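Section 5. Recording the wire extraction set
Last updated: November

This section explains how to record the episodes used in the Tromby grasp study. Read Section 2 first, because the wrist camera must be calibrated before you start.

1. Put the basket on the table, inside the work area of the arm.
2. Place the red wire in the basket. Let it fall freely and do not arrange it by hand.
3. Start the recorder and wait until the wrist view is stable.
4. Move the gripper down slowly, with the fingers open. Choose a strand that rises above the others.
5. Bring one finger to each side of the strand, then close.

Note: The floor of the basket has narrow slots. A fingertip can enter a slot if you go too low - stop the descent when you are at the height of the strand.

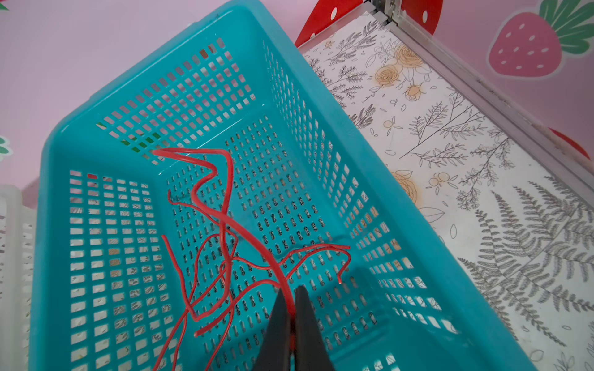 Figure 5. Wrist view at the grasp point, thick strand between the two fingers.

6. Lift straight up. Stop the episode after 45 seconds, also when the wire is still in the basket.
7. Mark the episode as "clear", "partial" or "failed". Keep the failed ones, the method learns from them too.

Caution: Do not pull if the wire is hooked in the basket wall. Open the gripper, go up, and try another strand.

The full set has 2000 episodes. In our tests at Killaria, the policy trained with failed episodes let go of a hooked wire more often than the policy trained without them. The difference was small for short wires, and we do not yet know the reason.

Please change the table cover between sessions, so the policy does not depend on one background. Questions about labels go to Ehsan Rana.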